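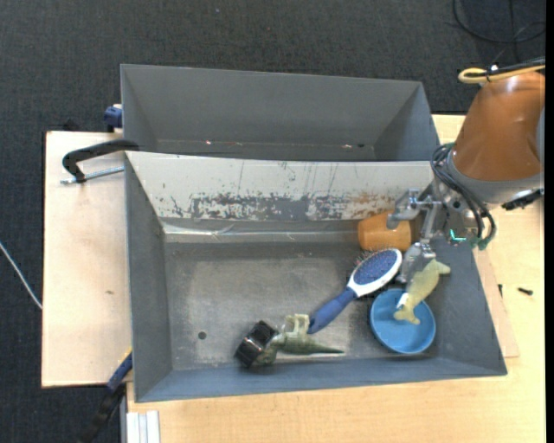
4.3 Sorting Returned Items Before Storage

This section applies to all lending rooms operated by the Otisbridge Household and Toy Library, including the branch at Kernby. Procedures for new stock are given in section 3. Revised 11/28/23.

Before you begin

Each item must be checked in at the desk and its loan card placed in the return tray. Items without a card are to be set aside and entered in the register as unmatched.

1. Place returned items in a gray bin. Do not fill the bin above the rim.

2. Separate toys from household goods. Cups, bowls and other tableware go to the kitchen shelf. Brushes and combs are treated as personal care items and are handled under step 5.

3. Inspect each toy for cracks, sharp edges and missing parts. A toy that fails inspection is tagged and may not be lent again until it has been repaired.

4. Wash hard plastic toys in warm water with mild soap. Rinse them and leave them on the rack until fully dry.

Caution: Do not place battery-operated toys in water. Remove the batteries and wipe the outer surface with a damp cloth.

5. Remove hair from brushes, soak them for 8 minutes in the cleaning solution, and dry them with the bristles facing down.

Caution: Wear gloves when mixing the solution. Do not combine it with bleach.

6. Attach a shelf label to each item. The number on the label must match the number on the loan card.

7. Move finished items to the storage room. Shelves are rated for 35 pounds each. Heavy items belong on the lowest shelf.

Note: The Rønning shelving units at Kernby have a lower limit of 26 pounds per shelf.

8. Wipe out the bin and return it to the check-in desk.

Items held for repair

Tagged items are kept until the next repair day. If an item has not been repaired by the end of March, it is removed from the catalog and the borrower's deposit is settled as described in section 6.

Questions about this section should be directed to Henrik Haberkorn, Collections Office, Otisbridge.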